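Weighing Everyday Claims
Handout 6: Snacking, eating habits and the studies behind them
Notes for the session of April 13, 2023

Bring this with you, along with your marked copy of the Flata leaflet. The leaflet is short. Please read it twice before class, the second time with a pen.

Where we left off

Last time we looked at claims about sleep, and most of you found the same weak spot: people are poor witnesses to their own nights. They are not much better witnesses to their own meals. Ask someone what they ate on an ordinary afternoon in December and you will get an account of the meals, fairly tidy, with the handful of chips at the counter left out. That isn't lying. A handful eaten standing up doesn't register as eating for a lot of people, and a question that asks about "meals and snacks" will miss it.

Keep that in mind through everything below, because nearly every claim in this handout rests on somebody's memory of food.

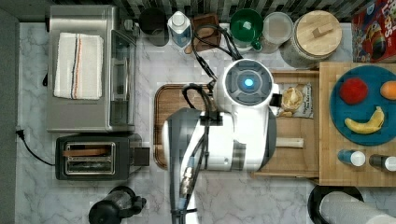

6.1 The Flata claim

The leaflet says: "People who followed the Flata plan snacked less and felt better." It is a good sentence to start on because almost every word in it needs work.

"Followed." For how long, and who decided? If a person who gave up in the second week is no longer someone who "followed" the plan, the claim has been protected against its own failures before the counting begins.

"Less." Less than before, or less than other people over the same weeks? If the plan began just after the winter holidays, I would expect almost anyone to snack less than before, plan or no plan.

"Felt better." I have no idea what this means and I suspect the authors don't either. The report behind the leaflet shows it came from one question with four possible replies, three of which were some shade of "better."

6.2 The numbers

The report gives these, spread over several pages and never in one place:

413 people signed up.
123 filled in the final form.
39 of those said they snacked less than at the start.

The leaflet turns this into "nearly one in three." Divide 39 by 123 and you get just under 32 percent, so the arithmetic holds. Now divide 39 by 413. You get a little over nine percent. Which is the right figure? Neither, quite. We don't know what happened to the people who stopped replying, and it would be lazy to assume they all went back to the cookie tin. Some may have done very well and grown bored with forms. But a reader who sees only "nearly one in three" has no way to ask the question, and I find it hard to believe the layout was an accident.

Work through both divisions by hand. Then write one sentence that reports the result fairly to a person who will read only that sentence. It is harder than it sounds, and the sentence will be less exciting than the leaflet's.

6.3 Does what's on the counter matter?

You will have met the advice to keep fruit where you can see it and put the chips in a cupboard. I like this advice. It costs nothing and does no harm. I am also wary of it, for exactly that reason: cheap, harmless advice tends to get waved through without anyone checking it.

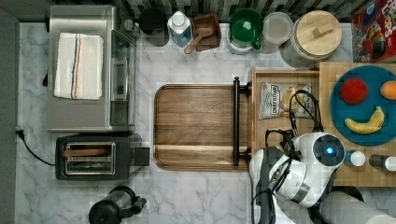

Department of General Studies, Evidence and Argument Program

The usual support for it is a comparison of homes. Someone visits, notes what is out on the counter, and later compares that list with what the people living there weigh or say they eat. Suppose homes with fruit in view do turn out to have lighter people in them. There are at least four readings:

a) Seeing fruit makes people eat fruit.
b) People who already like fruit buy it and leave it out.
c) Some third thing, such as money or free time, leads to both.
d) People tidied up before the visitor came.

I rarely see (d) discussed and I think it matters a good deal. A person who knows a researcher is coming will put out the bowl of apples. I would.

The second kind of support is the office test, where a bowl of candy is moved from desk to shelf and the wrappers are counted. This is a better design. Something was changed on purpose and something was counted that didn't depend on memory. But a shelf in an office is a long way from a kitchen where one person shops, another cooks and a teenager comes through at midnight. Results from the first place are a hint about the second, and I wouldn't give them more weight than that.

6.4 Plates, portions and the Hesero survey

Hesero sells dinnerware, and its survey found that people who used smaller plates believed they ate less. Read the verb. The survey didn't weigh any food. It asked some 200 customers what they believed, and those customers had bought small plates, presumably because they thought small plates would help.

There is nothing wrong with asking what people believe. The trouble starts when a belief is reported two paragraphs later as though it were a fact about dinner, and on page 3 of the Hesero summary that is just what happens. Find the place where "believed they ate less" becomes "ate less" and mark it.

6.5 Breakfast

Most of you were brought up on the idea that skipping breakfast is bad for you. You may be right to believe it. Ask yourself, though, when you last saw a reason for it that you could repeat to someone else.

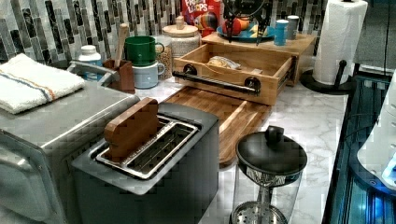
Toaster, toaster oven and towel on the counter.

People who eat breakfast differ from people who don't in all sorts of ways: working hours, age, whether they smoke, whether there are children in the house. Any of these could move the result. A careful study tries to adjust for them, and a careful reader asks which ones were left out. "We adjusted for lifestyle factors" is a phrase that should make you turn to the tables at the back.

Then there is the word itself. One study counts coffee with milk as breakfast. Another wants food eaten within two hours of getting up. Put those two side by side in a newspaper article and you'll get a contradiction that may be nothing more than a difference in definitions. The Châu review, which is on your reading list, is good on this and dull to read. Skip its opening section if you must, but do read the part on definitions.

6.6 Who paid, and does it matter?

Kikell makes breakfast cereal. Kikell also paid for the pamphlet we used in the first week. Several of you wrote that this settles the matter. It doesn't. Knowing who paid should send you to look harder at the comparison that was chosen, at what was measured, and at what was left unpublished. If you look and find the work is sound, then it is sound, and you have to say so even if you dislike the sponsor.

The Kikell study compared cereal with no breakfast at all. It did not compare cereal with toast or eggs. So the most it could ever have shown is that eating something beats eating nothing, by its own measure, which was a rating of "morning energy."

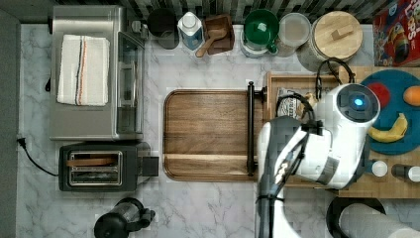 Handout 6, page 4

I would be just as suspicious of a study paid for by people who sell fasting plans. Students tend to forget this when they agree with the seller.

Before class

1. Do both divisions in 6.2 and write your one fair sentence.
2. Mark the change of verb in the Hesero summary.
3. Find one claim about food on a package at home. Copy it out word for word. Under it, write what would have to be true for the claim to be false. If you can't think of anything, write that down too and bring it.
4. Read the definitions section in Châu.

Written answers should fit on one side of a page. Please don't tell me that more research is needed unless you can say which research.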